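Jostent Introduces Shallow Sorting Tray and Marble-Pattern Panel Line for Small Work Areas

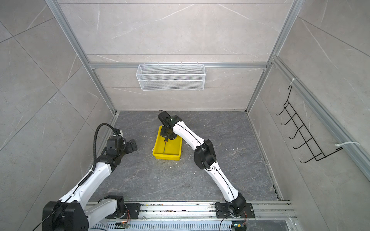

JUNE - Jostent, a manufacturer of storage and surface products for workshops, utility rooms and craft spaces, has added a shallow plastic tray and a set of coordinated wall and floor panels to its small work area range. The products are sold under the Zeltirard name and will be available through Jostent's trade catalog and through Skornovance, its distribution partner for hardware and home supply stores.

The Zeltirard tray is a one-piece rectangular bin with sloped sides and an open top. It is intended for short-term holding of small parts, brushes, hand tools and loose material during cleaning, sorting and light assembly. The slope of the sides allows contents to be swept up and out with a hand brush. Corners are rounded on the inside so that dust and fine debris do not collect where two walls meet.

The first production color is yellow. Jostent selected it after comparing several colors against dark flooring under standard shop lighting. Yellow remained the easiest to locate on a gray or black surface. It also gave the best contrast against dark tool handles and black hardware. Additional colors are under review and no release schedule has been set for them.

Tray Construction

The tray is molded from a single grade of plastic with no inserts, liners or applied labels. Wall thickness is held constant from the base to the rim. The rim turns outward and can be gripped from any side. Empty trays nest for storage, and a stack of 14 fits under a standard workbench shelf.

The tray may be washed by hand with warm water and a mild detergent. Solvent cleaners are not recommended. Dried residue should be loosened with a soft brush before rinsing. Abrasive pads will dull the surface and should be avoided on the inner slope, where a smooth finish is needed for sweeping.

The base is flat and has no feet. On a hard floor the tray sits level and can be slid short distances without lifting. For work that involves repeated brushing in one direction, Jostent recommends placing a thin rubber mat under the tray. A mat cut to the tray footprint is listed separately in the catalog.

Wall and Floor Panels

The panel line consists of a gray marble-pattern wall panel and a darker gray marble-look floor panel. Both were developed for enclosures, booths and partitioned corners in which the work surface and the surrounding walls are cleaned together. The pattern is printed beneath a clear wear layer. It is low in contrast and does not draw attention away from items placed in front of it.

Wall panels are supplied in a single height of 835 millimeters and can be cut to width with a fine-tooth saw. Cutting should be done from the back face. Floor panels are supplied square and are laid over an existing flat surface. An expansion gap must be left along all outside edges. The gap may be covered with trim or left open when the panels are held inside an aluminum frame.

Both panels are compatible with slotted aluminum rail. Panels slide into the rail from the end and are held by a compression strip. No adhesive is used. A damaged wall panel can be removed and replaced without taking down the full frame, provided that one end of the rail is accessible.

Surface testing was carried out by Hirano, a materials testing firm retained by Jostent during development. The test program included repeated wiping, dry brushing, dropped hand tools and contact with common household cleaners. Floor panels were tested for 40 days. Wall panels, which see less direct wear, were tested on a shorter program using the same cleaners. Test summaries are available to trade customers on request.

Recommended Layout

Jostent has published a short layout sheet with the new products. It advises placing the tray near the center of the floor, with clear space on all sides, so that tools can be brought to it from more than one direction. Long tools should be kept on the side nearest the operator. Cables and power supplies should be kept at the perimeter and secured to the frame where possible.

The sheet also covers brush selection. A narrow brush with a thin handle is suited to the corners of the tray. A wider brush is suited to the flat base. Bristles should be soft enough to follow the change in angle between the base and the side. Metal bristles will scratch the tray and must not be used on the panels.

For enclosures with wall panels on several sides, lighting should be mounted high and directed downward. Side lighting can produce reflections in the wear layer. A matte version of the wall panel is in preparation for customers who cannot change the position of their lights.

Availability and Packaging

Trays are packed 7 to a carton with paper separators. Single trays will be sold in stores served by Skornovance. Wall and floor panels are sold by the carton only and are shipped flat. Compression strips for the wall panels are included in the carton. Aluminum rail is not included and may be ordered from Jostent or sourced from other suppliers, subject to the slot dimensions given in the installation sheet.

Orders placed through the trade catalog will ship from Jostent's main warehouse. Customers who hold existing accounts may request a sample set containing one tray, one section of wall panel and one section of floor panel. Sample sections are cut from regular production and carry the same wear layer as full panels. Pattern placement varies from piece to piece.

The tray carries a two-year limited warranty against cracking in normal indoor use. The panels carry a five-year limited warranty against separation of the wear layer. Damage from solvents, open flame or outdoor exposure is excluded.

About Jostent

Jostent designs and manufactures bins, trays, panels and shelving for small indoor work areas. Its products are sold to workshops, schools, repair businesses and households. Trade customers can request product data, installation sheets and price lists through the Jostent catalog desk.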